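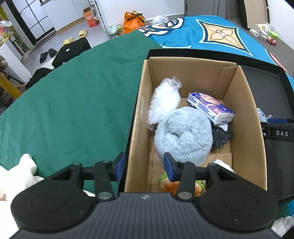 Box 6, open, in its tray. Tissues on the right, fluffy thing in the middle.

Friday, 4.15 pm, February still

Packing trial for the Zwane shelf continues. Box 6 holds what the list calls "mixed soft goods", a category I invented on box 2 and have regretted ever since.

Contents so far: bubble wrap or some other clear plastic in a bundle, one pack of Vinda tissues, the big pale blue-grey fluffy object, the orange plush with the green leafy bits, the black item with white dashed stitching, and something white and crumpled that I am entering as "white, crumpled". Ho-yin Shih has the fluffy one down as a cushion. I have it down as a hat. The list now says "fluffy, round" and we are both unhappy.

Fit: the fluffy object takes the middle and the rest arranges itself round the sides like commuters. Tissues lie on the slant. Tried them flat on Lorkska's box and they came back with a dent, so slanted they stay.

Weight limit is 4,000 g. No danger of that from this lot.

To do: tape gun (Grorkcombe bench has it, again). Ask Ho-yin whether black stitched thing belongs here or in 7. Labels down to 36.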